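Does a Robot Know What It's Looking At?

People like to say that robots can "see." You should be a little suspicious when you hear that. A camera can collect light, and so can a puddle. Seeing takes more than that.

A robot with a camera gets a picture made of tiny colored squares called pixels. To the computer, each pixel is just a few numbers. Nowhere in those numbers does it say "table" or "cup." A program has to work that out, and the part of the software that does this job is called perception.

How does it learn? Mostly from practice pictures. Say you show a program 3000 pictures of bowls. It slowly adjusts itself until its guesses match the right answers. But they are still guesses! The program might tell you it is 70 percent sure there's a bowl on the table. Would you cross a street if you were 70 percent sure no car was coming?

Shiny spots are a problem. If a lamp shines on a table, the bright patch can look to a program like a thing lying there. Clear plastic is even worse, for the opposite reason. The table shows through it, so the program may decide there is only table.

After perception comes planning. The planner picks a path for the robot's arm and fingers. It trusts whatever perception told it, even when perception was wrong. Then comes control, which sends orders to the motors many times a second. Control is good at following the plan. It has no idea whether the plan is silly.

Try thinking like the software. The fingers are open and there is bare wood between them. Something round and white is off to one side, and only part of it shows. Is it a plate? A bowl? Should the robot move closer for a better look, or grab now?

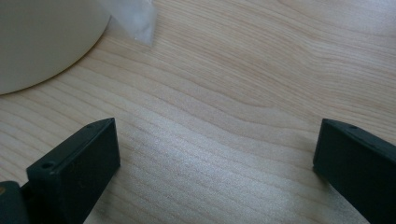 Kekeli Ankrah wrote to us that this is too gloomy, and that people guess wrong about half-hidden things too. Fair enough. But when you aren't sure, you can lean over and check without anyone telling you to. A robot checks only if its software gives it a way to do that.

So the next time a video says a robot "understands" your kitchen, ask how many times they tried it, and whether they showed you the misses.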